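Setting up the simulator station for the Oltia open day

Last updated: Jul 10, 2018

1. Start the simulator and load the disc task. Leave the time step at 1000 Hz.

2. Jog the gripper down until the fingertips sit over the right edge of the orange and white disc — the plate must stay clear of both fingers.
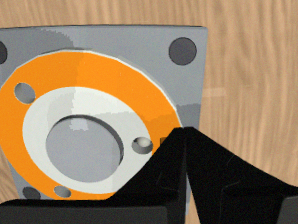 3. Save the pose as the start point. Visitors get 50 seconds each.

4. Reset after every turn. If the disc will not load, restart the task and tell Kaja Juška at the Florkgate desk.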